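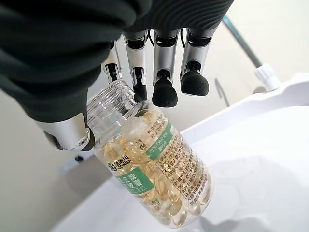 Cápsulas de gel cor de âmbar num frasco de plástico transparente.

SAÚDE E CONSUMO | REPORTAGEM

O óleo que ninguém pescava

Terça-feira, 13 de abril de 2021

Em Wellthorpe, o fígado do bacalhau ia para o mar com o resto das vísceras. Quem amanhava o peixe no cais ficava com a cabeça para a sopa e atirava fora o que não se salgava. O avô de Murray Fortin trabalhou ali, e o neto ainda guarda a balança de ferro em que se pesava o peixe da tarde.

A fábrica de óleo chegou mais tarde, instalada num armazém de sal. Os fígados eram aquecidos em tinas, o óleo subia e era retirado à concha. O cheiro entrava na roupa estendida. As farmácias da cidade compravam-no às garrafas e as mães davam-no à colher, com uma rodela de laranja a seguir.

Fortin, hoje reformado, dirigiu durante anos a refinaria da Plokham, na outra margem do estuário. Conta que a cápsula mole mudou o negócio mais do que qualquer estudo médico. "As pessoas não queriam o sabor. Quando deixou de haver sabor, passaram a comprar." A refinaria tinha 600 metros quadrados e dois turnos. Em maio, quando chegava o grosso da matéria-prima, passava a três.

Boa parte do óleo de peixe vendido em cápsulas vem de espécies pequenas, como a anchova, e é em geral um subproduto da farinha que alimenta a aquicultura. O óleo cru é escuro e cheira forte. Passa por neutralização, branqueamento e desodorização antes de ser encapsulado em gelatina, glicerina e água.

Chantal Grewal, nutricionista, recebe no consultório doentes que trazem os suplementos num saco. Pede-lhes sempre o mesmo: que leiam a tabela de trás antes do nome da frente. Um rótulo pode anunciar o peso total do óleo em letras grandes e deixar em letra pequena a quantidade de EPA e DHA, os dois ácidos gordos que levam a maioria das pessoas a comprá-lo. A quem come sardinha ou cavala duas vezes por semana, costuma dizer que poupe o dinheiro. A quem toma anticoagulantes, que fale primeiro com o médico.

O armazém de Wellthorpe fechou e foi vendido à Revis, que lá guarda redes e cabos. Uma das tinas ficou à porta, cheia de terra, com gerânios. Fortin passa por ela quando vai ao café e diz que, nos dias de calor, a madeira ainda cheira.

Este site utiliza cookies para melhorar a sua experiência de leitura. Aceitar | Gerir preferências

© 2021 Revista Vávra. Todos os direitos reservados. Contactos | Voltar ao topo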